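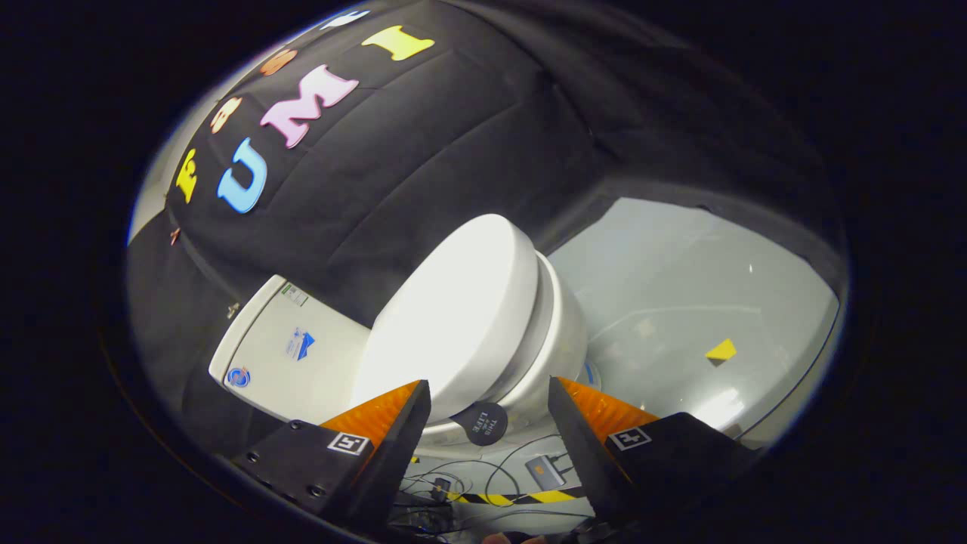
Notes on recording by hand

September
Posted by the author

Most of my time this month has gone on recording demonstrations with a hand-held gripper, and very little on training anything. I had budgeted for the opposite. What follows is mainly a record of the settings and habits that survived, written down before I forget which of them were deliberate.

The task is lifting and lowering a toilet lid. It is one part of a longer washroom routine that we call Kanen internally, and the other parts (wiping the seat, pressing the flush) depend on it. A lid is a hinged body with one degree of freedom, so on paper the motion is an arc and the only unknowns are the hinge axis and the radius. In practice the fingers have to get under or over a glossy rim, keep contact through a change of direction, and let go at a point where the lid will stay where it was left.

We started with remote control. The arm was driven from a pair of leader handles in the next room, using the Plerkeo software, with two video feeds. The recordings were usable but slow. The operator had no sense of contact force, and the natural response to that is to stop just short of the lid, look, creep forward, and stop again. A policy trained on those recordings learns the stopping. It will pause near the rim for no reason connected with the rim. We tried trimming the pauses out afterwards, which left small jumps in velocity, and the policy learned those as well.

Recording by hand removes most of this. You hold the gripper, the wrist camera sees the fingers and whatever is between and beyond them, and the position of the tool is recovered later from the video and the inertial data. Your own arm supplies the force feedback. A lid cycle that took most of a minute over the remote link is a single comfortable movement.

It brings other problems. In no particular order:

Finger width. The opening between the fingers is read from the square markers mounted on them, one each side. If a marker is lost for a few consecutive images the width is interpolated, and an interpolated width during a grasp is worthless. Glossy white surfaces throw enough light back to wash out a marker when the tool is tilted. We lowered the exposure by a fixed amount and accepted a darker picture. Automatic exposure is off. With it on, the brightness shifted each time the underside of the lid swung into view, and the start of that shift was a more reliable cue to the policy than the lid itself.

Tracking. Visual tracking needs fixed texture, and sanitary ware has almost none. A white tank, a white lid and a pale grey panel give the tracker very little to hold. Stickers on the porcelain help, as do the coloured foam letters pinned across the black padded backdrop, which spell UMI in the middle if you read past the others. Large flat shapes in different colours on dark fabric are close to ideal, provided the fabric does not move. Ours sagged slightly over the first afternoon and had to be pinned again. Anything recorded before that was mapped separately from anything recorded after it.

Note that stickers on the lid itself are a mistake. The lid moves, and features that move with it drag the estimated tool position along. We put them only on parts that stay put, and mask the lid during mapping.

Reach. A person holding a tool can approach from positions that the arm cannot. For the first batch I stood wherever was convenient, which meant slightly behind the tank, and a good third of the trajectories could not be replayed without the elbow joint passing through its limit. There is now a strip of yellow-and-black tape across the floor and I stay on my side of it. I also run each recording through the arm's kinematics the same evening. A rejected recording costs very little on the day it was made and a great deal more once the room has been rearranged.

Speed. I record at something less than natural pace. The arm will follow faster motion, but with a lag that grows with acceleration, and the contact phase then happens in the wrong place. There is a time-scaling option in Andorel, our conversion tool, and it works well for free motion. It does not help with contact, where a slower playback changes how the lid behaves on its hinge.

Grip. The ridged pads were set for picking up small objects. On a lid rim the ridges line up along the edge if you approach squarely, and the lid slides in the groove. Turning the wrist a little before closing stops this. I did it without thinking in perhaps half the early recordings and omitted it in the rest, so the policy produced something between the two, which slid. Now I do it every time, and say it under my breath as a checklist item.

The figures so far. We have 900 recordings in total, of which 119 were rejected, most of them for reach and most of those from the first batch. I keep a held-out set of 40, taken with the backdrop rehung and the lights changed, and do not look at it while tuning. The remote-control recordings are kept in a separate folder and are no longer mixed in.

I have been asked whether the two sources could be combined, with remote control for the parts where the arm's own limits matter and hand recording for the rest. Possibly. The camera view is the same in principle, but the motion statistics are so different that the model can tell which source it is imitating within the first second, and it then commits to that style for the rest of the run. Adding a source label at training time might fix it. The people who wrote the Arruda data loader have left room for one in the format, so it is a small change, and I will try it once the lowering half of the task is finished.

Lowering is harder than lifting, incidentally. Past the balance point the lid wants to fall, the fingers have to lead it down, and a human hand does this with a softness at the wrist that does not appear in a position trajectory at all. At the moment the arm lowers the lid correctly for most of the travel and then lets it drop the last 2 cm. I am recording those last centimetres again, more slowly, with the fingers kept under the rim until it touches.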